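3.2 Parish registers and the Birneck mission

The Birneck registers list 695 baptisms, of which 80 were entered by visiting priests of the Eastern rite. Sakai and Tripathi read these entries as proof of a settled Greek Catholic parish. We are less sure. In 60 cases the godparents came from Druvthorpe, where the Latin parish kept its own books, and the same families often appear in both.

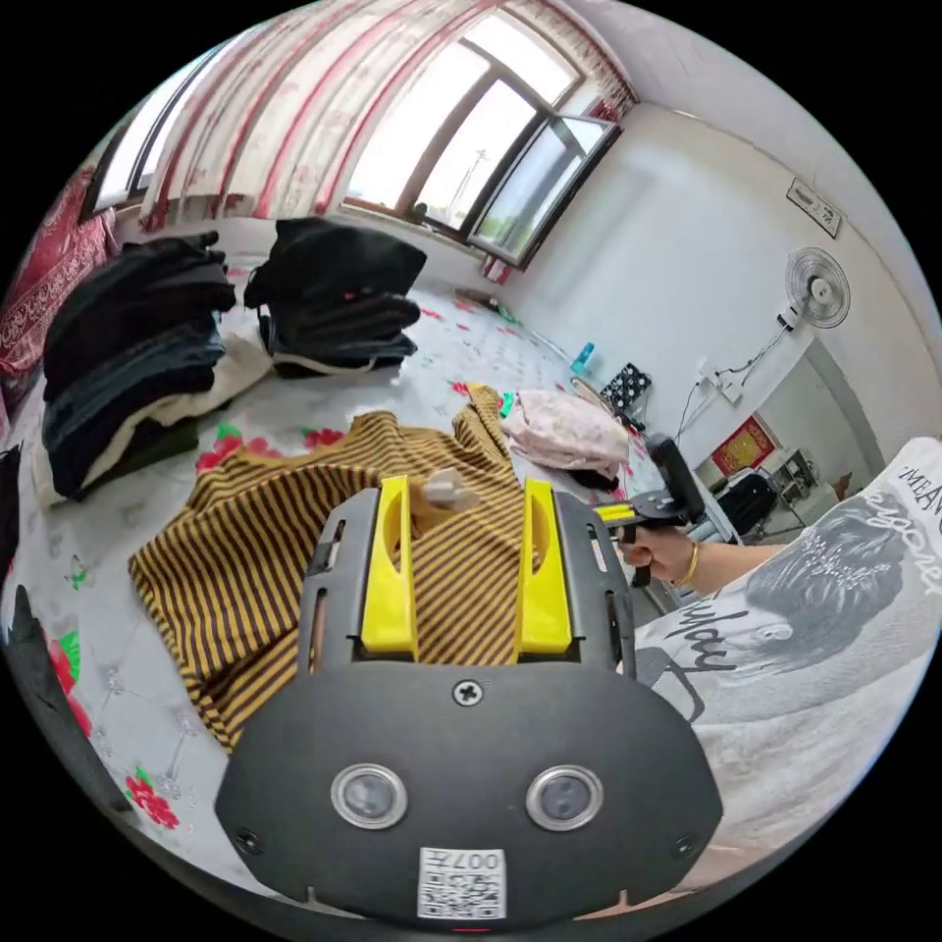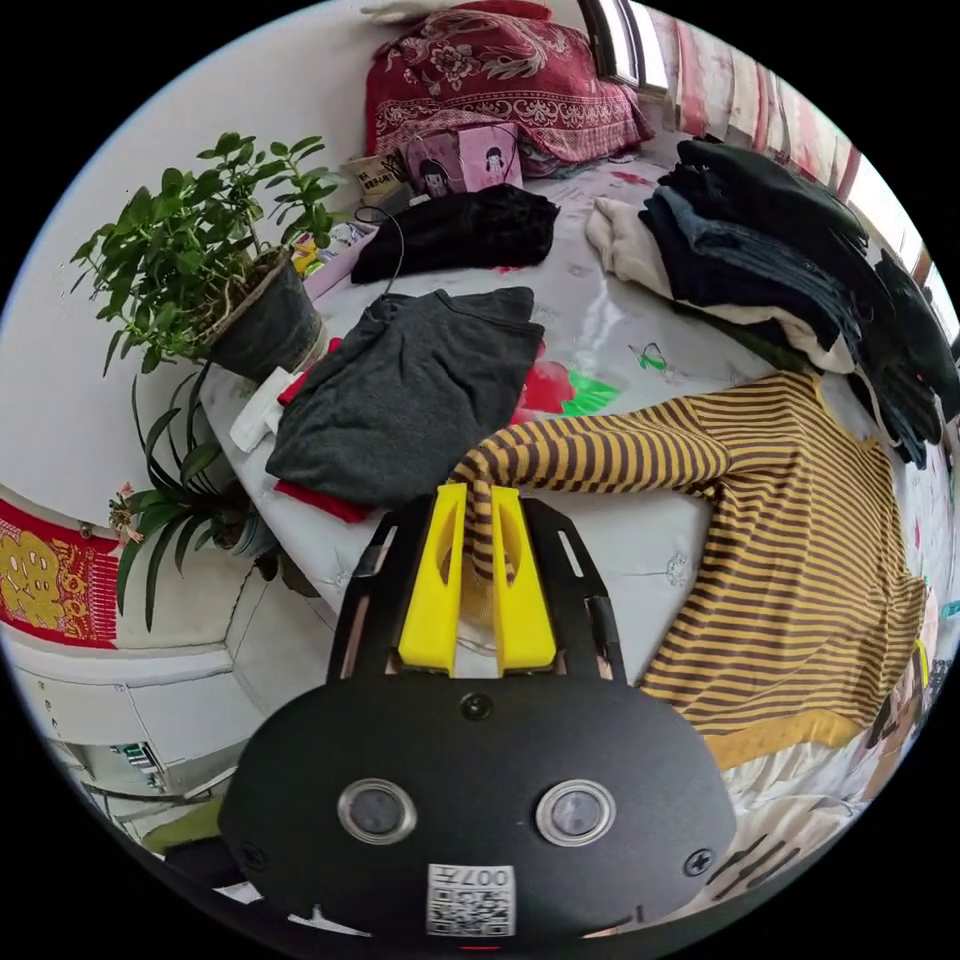 Figure 2. A striped garment on a bed, two views.

Eberhard dates the first Eastern liturgy at Birneck to a January visit by a priest from Druvthorpe, but the register for that winter is missing. What survives is a short note on the loan of an altar cloth -- later returned -- and a list of households that kept the older calendar. Awasthi's transcription leaves out two of these households, and we have put them back in the table that follows.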